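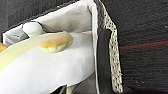
附图:白色的那个,顶上有一块橙黄

各位邮件组的朋友:

大家好!隔了好些天才坐下来回信,先跟几位单独写信催我的朋友说声抱歉。上次有人问到旧布料拼被子的事,我想着与其一封一封地回,不如发到组里,大家都能看见,也好帮我补充补充。先把原信引在下面。

> 家里攒了一大袋旧床单和旧衬衫,扔了舍不得,留着又占地方。
> 想拼一床薄被,春秋盖的那种,可是有的布厚有的布薄,
> 去年拼过一个靠垫,洗了一次就皱成一团,边也歪了。
> 请问是布没选好,还是我缝得不对?里面的棉絮该用多厚的?
> 另外线用什么颜色比较稳妥?先谢谢大家。

读到“洗了一次就皱成一团”,我忍不住笑出声来,我的头一床被子也是这么个下场(现在还铺在阳台的躺椅上呢)。照我的经验,十有八九是布没有预先下过水。旧床单洗过无数遍,早就缩定了,衬衫要是没穿过几回,或者里头混了一两块新布,一下水各缩各的,边自然就歪。所以动剪子以前,请把所有的布统统用温水洗一遍,晾到半干时熨平,然后再裁。这一步很烦人,我每次都想偷懒,偷一次懒就后悔一次。

厚薄的问题,我的办法是按手感分成两堆,厚的一堆留着做包边和背面,薄的一堆拼正面。牛仔布千万别跟细棉布挨着缝,针脚会把薄的那边扯出小褶子来。实在喜欢那块牛仔布,就给旁边的薄布背后衬一层旧床单,缝起来就服帖多了。

说到棉絮,春秋被我一般用每平方米200克左右的,抱在手里轻轻软软,家用的缝纫机也压得过去。再厚就得手工绗了,手指头要吃苦。缝份我留7毫米,旧布容易脱线,留得太窄,洗几回就从接缝处绽开了。绗线也不要隔得太远,一掌宽一道比较放心,不然里面的絮会跑,跑到一个角上鼓起来,怎么拍都拍不回去。

线的颜色嘛,我这些年用来用去,还是浅灰最省心,配深的配浅的都不扎眼。我手边这一卷是Jilluvitz的852号,灰里带一点点暖,用了两卷还没有腻。Prundach的线也结实,只是我那台老机器不大认它,老是断,换别人的机器也许就好了。

另外有朋友打听Brindthorpe那家布店的零头布还卖不卖。我问过了,零头布照旧按斤称,不过要等到10月理完库存才会重新摆出来,想要素色的不妨先写信去登记。店里还有一种叫“Từ”的薄棉布,纹路很细,我拿它做过背面,下过水之后特别柔,可惜颜色少,只有米白和淡青。

排花样这件事我就不多嘴了,各人有各人的喜好。我自己喜欢把布块全摊在地板上,摆好了先不缝,隔一晚再看,第二天早上总会有那么几块越看越不顺眼,换掉就是。家里有猫的朋友请把房门关好!

做包边的时候如果转角总是鼓包,写信来,我把纸样描一份寄给您,邮票不用操心。还有哪位试过用旧毛巾代替棉絮的,也请说说洗过以后沉不沉,我手头正好有一摞,一直没敢下手。

祝大家针线顺手,春天里都有新被子盖。

2021年3月7日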